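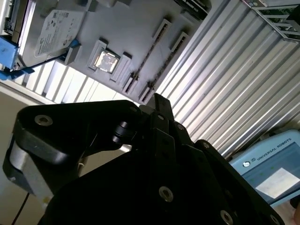

ネジまわりの作業メモ。家の中でよく使うやり方をまとめておく。工具は高いものでなくてよい。

## ドライバーの選び方

プラスネジの頭がつぶれる原因の多くは、先端のサイズ違いである。家庭で見かけるネジはだいたい2番で回るが、眼鏡やリモコンの電池ぶたは0番か00番、棚の金具には3番のものもある。迷ったら大きいほうから当ててみて、入らなければ一つ下げる。小さい先端でも回せてしまうことがあるが、固いネジでは溝が削れる。

力の配分は、押すほうが七、回すほうが三。軸はネジに対してまっすぐに立てる。斜めに当てたまま回すと先端が浮く。

## なめかけたネジ

- 幅広の輪ゴムを溝の上に置き、その上からドライバーを押しつけて回す。
- 頭が出ていれば、ペンチで横からつかんで少しずつ動かす。
- 木ネジなら、一度わずかに締める方向へ回してからゆるめると動くことがある。
- 錆びているときは浸透潤滑剤を少量つけ、10分待つ。つけすぎると木部にしみが残る。

どれもだめならネジ外し用のビットを使う。Esticoの細いセットを使っているが、先端は消耗品なので、角が丸くなったものは捨てる。

## 外したネジの置き場

製氷皿を使う。外した順に左上から一つずつ区画に入れ、組み立てるときは逆から取る。長さの違うネジが混ざる家具や掃除機では特に役に立つ。長いネジを短いネジの穴に入れると、裏側まで突き抜けることがある。

紙に品物の輪郭を描き、ネジをその位置にテープで留める方法もある。Ingegerd Magnussonさんの家ではこちらのやり方で、翌日まで作業が延びるときはそのまま引き出しにしまうそうだ。テープは粘着の弱いマスキングテープがよい。

机の上には明るい色のタオルを敷く。落としたネジが転がらず、黒いネジも見つけやすい。床まで落としたときは、部屋の照明を消し、懐中電灯を床すれすれに置いて照らす。影が伸びるので小さなものでも目につく。

## ゆるくなった木の穴

扉の蝶番がぐらつくときは、ネジ穴が広がっていることが多い。つまようじを二、三本、木工用接着剤をつけて穴に差し込み、はみ出た分をカッターで切る。一晩置いてから、元のネジを手で締め直す。電動ドライバーは使わない。

穴がかなり大きい場合は、割り箸を削って詰める。石膏ボードの壁にはこの方法は使えないので、専用のアンカーを買う。重い棚を付けるなら、下地の柱を探してそこに打つ。

## 小物の補充

ネジは家じゅうの種類をそろえる必要はない。長さ16ミリと25ミリの木ネジ、それに3ミリと4ミリの小ネジがあれば、たいていの修理は済む。以前、Zenditzの詰め合わせ247本入りを2000円ほどで買ったが、半分以上は今も手つかずで、よく使う長さだけ先になくなった。次からは単品の小袋にしている。

保管はふた付きの空き瓶で、外から中身が見えるものがよい。ふたの内側に乾燥剤を貼っておくと錆びにくい。ラベルには太さと長さのほか、買った店も書いておくと、買い足すときに探さずに済む。

## 締めるときの順番

四隅をネジで留めるものは、一か所を最後まで締めず、全部を軽く入れてから対角線の順に締める。右上、左下、左上、右下の順で二周する。最初の一本を固く締めると、残りの穴がずれて入らなくなる。

樹脂の部品に入れるときは、まずネジを穴に当て、ゆるめる方向にゆっくり回す。山が落ちる感触があったところから締め始めると、元の溝に合う。合わないまま締めると新しい溝ができ、何度か開け閉めするうちに効かなくなる。

組み立て家具は、使い始めて一か月ほどしたら締め直す。椅子と二段ベッドは半年に一度見る。うちではエアコンのフィルターを洗う日にまとめてやっている。六角レンチは家具の裏にテープで貼っておく。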